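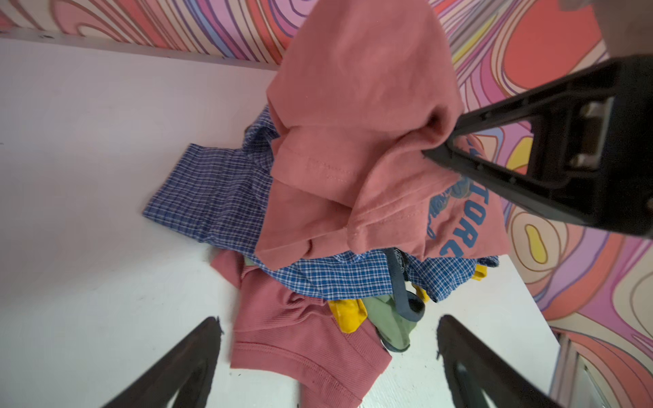

Photo: Annick Lévesque / Windico

How Does a Robot Learn to Sort Laundry?

Picking up a T-shirt is easy for most people. You look at the pile, choose a shirt, pinch it, and lift. You do not plan where each finger will go. A robot has to work all of this out, and cloth is one of the hardest materials for it to handle.

A wooden block keeps its shape when you pick it up. A shirt does not. It folds, stretches, and slides over whatever is under it. The pink shirt in the photo bunches up where the gripper holds it, and the plaid shirt shows on more than one side of it. A robot that has to pull one shirt out of a pile like this must decide where one piece of clothing stops and the next one starts.

Rules or examples?

A programmer can write rules for some jobs. "Move the arm to this spot, close the gripper, move up" works well in a factory where every part arrives in the same place. It does not work for laundry. Two piles of clothes are almost never the same, and a programmer would need a separate rule for every fold.

Engineers at Windico use a different method, called learning from demonstration. A person operates the robot by hand, and the computer records everything. Later, a program studies the recordings and looks for patterns. Each recording is called an episode.

What is in an episode?

An episode in the Windico laundry project, which is named Benwood, lasts up to 40 seconds. It begins with a pile of clothes on a table and ends when one item has been moved away from the pile. The computer stores these things:

Pictures from a small camera mounted near the gripper. The photo at the top of this page comes from a camera of this type. The camera moves with the arm, so its view changes all the time.

The position of each joint in the arm. A joint is a place where the arm can bend or turn, like your elbow.

How far open the gripper is.

A short label, such as "pick up the pink shirt."

All of these must be stamped with the same clock. If the pictures are even a little behind the joint positions, the program will learn to close the gripper at the wrong moment.

Who moves the robot?

The person who moves the robot is called an operator. At Benwood, the operator holds a pair of handles. When the operator squeezes a handle, the gripper closes. When the operator lifts it, the arm goes up.

New operators practice on towels first. A towel has four straight edges and no sleeves. After that they go on to T-shirts, and then to mixed piles with thick and thin cloth together. Ribbed knits are harder to pinch neatly than smooth cotton. Straps and loops can catch on other items and drag them along.

Why mix up the pile?

Suppose every episode used one pink shirt, always on top and always in the middle of the table. The program might learn only "go to the middle and close." It would fail as soon as the shirt was moved to a corner.

To prevent this, the operators change the pile between episodes. They use different colors, patterns, and fabrics. They put shirts inside out. They bury the target item under other clothes. The Benwood clothing bin holds 32 items, and the list of what goes into each pile is drawn up by a computer so that the operators do not choose their favorites.

The first set of recordings had 900 episodes. It was finished in October.

What about mistakes?

Some episodes go wrong. The gripper may close on nothing, or it may pick up two shirts at once. These episodes are kept, but they are marked "failed." A second group of episodes shows how to recover: the operator lets go, backs away, and tries a new spot. A program that has seen only perfect picks has no examples of what to do after a bad one.

Checking the program

After training, the program controls the arm without an operator. It is given clothes that were not in the bin during recording. A tester writes down each try as a success or a failure and notes what happened. If the program often fails on one kind of clothing, the team records more episodes with that kind.

Words to know

Demonstration: showing how a job is done.

Episode: one recording of one try at a job.

Gripper: the part of a robot that holds things.

Operator: the person who controls the robot.

Training: the step in which a program studies its examples.

Try it yourself

Make a small pile of clothes on a table. Using only your thumb and one finger, pull out a shirt from the middle without moving the others. Then write instructions for a friend to do the same thing with eyes closed. Count how many times you have to change the instructions.

Last updated June 2024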